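Leanne Sowerby
Thread: Badezimmer, Fugen und ich 🧵

Also, ich hab seit Dezember ein Projekt, und das heißt Gästebad. Bisher ist da Linoleum, ein Waschbecken in Altrosa und ein Spiegelschrank, dessen linke Tür nur nachmittags aufgeht.

1/ Budget: 2000 Euro. Das erste Angebot kam von Verkau und lag bei 2996 Euro, ohne Material!! Ich hab zweimal nachgefragt, ob das Material wirklich fehlt. Ja, fehlt wirklich.

2/ Das zweite Angebot wollte ich mir online bei Olivares holen. Formular ausgefüllt, alle Maße rein, Fotos hochgeladen, abgeschickt: Fehler 404. Alles weg. Hab mir dann erstmal ein Brot gemacht.

3/ Jetzt zur Fliesenfrage. Meine Schwester sagt großformatig, wegen Putzen. Meine Mutter sagt weiß, wegen hell. Ich will Mosaik, wegen Ich-will-Mosaik. Und zwar grau gemischt, kreuz und quer, ohne Muster.

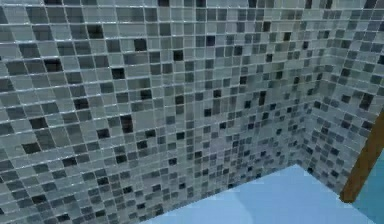
Die Richtung: von Silberweiß bis fast Schwarz, helle Fugen dazwischen 😍

4/ Ja, ich weiß, Fugen. Ihr müsst mir das nicht alle einzeln schreiben (sieben Leute bis jetzt, liebe Grüße). Ich hab eine alte Zahnbürste und Podcasts, das geht schon.

5/ Was ich noch nicht weiß: nur die Wand an der Dusche oder ringsum? Ringsum wird teuer, und im Fenstereck müsste man ganz viel schneiden. Tendiere gerade zu einer Wand und der Rest gestrichen. Farbe von Tendier, die hatten wir im Flur, deckt super und stinkt kaum.

6/ Falls jemand in Nullholm einen Fliesenleger kennt, der ans Telefon geht: bitte melden! Ich koche auch Kaffee, und Kuchen gibt's ab dem zweiten Tag.

7/ Das altrosa Waschbecken ist übrigens zu verschenken. Selbstabholer, zweiter Stock, kein Aufzug.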